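Broadcast Systems 2, Unit 6
Audio and video timing in a small studio
Notes prepared by Barış Demirtaş, with corrections by Dagný Fogh

Read these notes before the lab session. Bring them printed or on a tablet, because the network in the lab is sometimes slow and I do not want to wait for it.

1. Where we are in the course

In Unit 5 we followed one video signal from the camera to the recorder. We looked at levels, connectors and cable length, and we supposed that everything in the building runs on the same clock. In this unit we leave this comfortable situation. We will have sources which do not share a clock, and we will have sound that travels by a different road than the picture.

The word "timing" is used for two things in our field, and students often mix them. The first is the question whether two signals have the same speed. The second is the question whether they arrive at the same moment. Two signals can have exactly the same speed and still be late to each other. Please keep these two questions separate in your lab report. I will write "rate" for the first and "delay" for the second.

2. Rate

Each camera has a small oscillator inside. It is good, but it is never perfect. If you put two free-running cameras side by side and compare them, one will slowly walk away from the other. With a modern camera you may need some minutes to notice this, and after one hour it is quite clear.

A production switcher can only make a clean cut when the inputs begin their frames together. For this reason we distribute a reference signal. Cameras that accept the reference are "locked". In our studio the reference comes from the Toron generator in the lower part of rack 3, and it goes through one distribution amplifier with nine outputs. Seven are in use now. The last two are free for student work, and they are marked with yellow tape on the patch panel.

A reference cable should end in a 75 ohm termination, at the last device in the chain and only there. If you terminate twice, the level falls to a value where some devices lock and others do not. This is the most common fault in our lab. It looks strange when you see it the first time, as one camera is stable and its neighbor jumps.

3. Delay

Every box that processes a picture needs time. A simple converter may need a few lines. A device that stores a complete frame needs, of course, at least part of that frame before it can give something out. At 25 frames per second one frame lasts 40 milliseconds. Three such devices in series can give up to 120 milliseconds, and this is enough that a viewer sees the lips move before or after the word.

People are more tolerant when the sound is late than when the sound is early. In daily life, sound from a distant person always comes a little after the picture, so we are used to it. Early sound does not exist in nature. When you cannot reach zero, leave the error on the late side.

To calculate the total, make a table with one row for each device. Write the video delay in one column and the audio delay in the other. Add both columns. The difference is what you must correct, and you correct it by delaying the path that arrives first. You cannot make the slow path faster by turning a knob, although every year somebody asks for this.

Worked case. The picture goes through a Stivum scaler (one frame), the switcher (one frame) and a graphics unit (one frame). The sound goes through the mixing desk (3 milliseconds) and then directly to the embedder.
Video total: 120 milliseconds.
Audio total: 3 milliseconds.
Audio delay to be added: 117 milliseconds.

Set this value in the audio delay page of the embedder. Do not set it in the mixing desk, or the people in the studio will hear themselves late in the monitors, and they will complain with good reason.

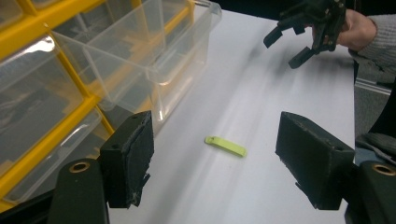

4. Measuring in place of guessing

The table from section 3 gives you the theory. Manuals sometimes state a minimum delay when the real value depends on the mode, so you have to measure as well.

4.1 The clap method. Record a person who claps in front of the camera. In the editing program, find the frame where the hands touch, and compare it with the peak in the sound. The precision is one frame at best. It costs nothing and it can be done anywhere.

4.2 The flash and tone method. The Aser test box gives a white flash and a short tone at the same moment. Feed it at the beginning of the chain and connect the measuring unit at the end. The display shows the difference in milliseconds. A positive number means that the audio is late. A negative number means that it is early. Repeat the measurement five times and write down all the values, also the ones you do not like.

4.3 The oscilloscope method. We use this one only for analog outputs. Valbona Vasić will demonstrate it in the second half of the session. You do not need to write about it in the report.

5. Cable and acoustic delay

Students often ask whether the cable should be in the table. In coaxial cable the signal travels at approximately two thirds of the speed of light, so even a 700 meter run adds less than 4 microseconds. For lip sync you can forget it.

Sound in air is another matter. It moves at 343 meters per second, so one meter costs almost 3 milliseconds. A microphone that stands 14 meters from the speaker gives about one complete frame of delay before any electronic device has touched the signal. When a measurement does not agree with your table, look first where the microphone is.

6. Common mistakes from last year's reports

The unit is missing. "Delay = 3" can mean lines, frames or milliseconds.

The sign is wrong. Write in words which path is late.

The table has the device names but no mode. The same scaler can have one frame of delay in one mode and two frames in another.

The student measured before the device was locked to reference. Let the rack warm up, look at the lock indicator, and only then begin.

The audio was corrected twice, once in the embedder and again in the editing program.

7. Lab task

Work in pairs. Each pair receives a signal chain on paper, made from the devices in rack 3.

a) Draw the chain with video and audio in two different colors.
b) Fill in the delay table from the manuals. They are in the gray folders beside the rack.
c) Build the chain on the patch panel and ask Damir Mujić to look at it before you switch on phantom power.
d) Measure with the Aser box, five times.
e) Calculate the correction, enter it in the embedder, and measure five times again.
f) Explain any difference bigger than 5 milliseconds between your table and your measurement.

The report has a maximum of four pages, with the table included. Send it as a PDF file before the December break. Reports by phone photo of the notebook are not accepted.

8. Reading

Ionescu, course reader, the chapter on synchronization. You can skip the part on color subcarrier phase, which we do not need for digital work.

The lab copy is kept under shelf mark 1,844 and may be used in the room. Sérgio Magalhães has the key to the cabinet until 5 p.m.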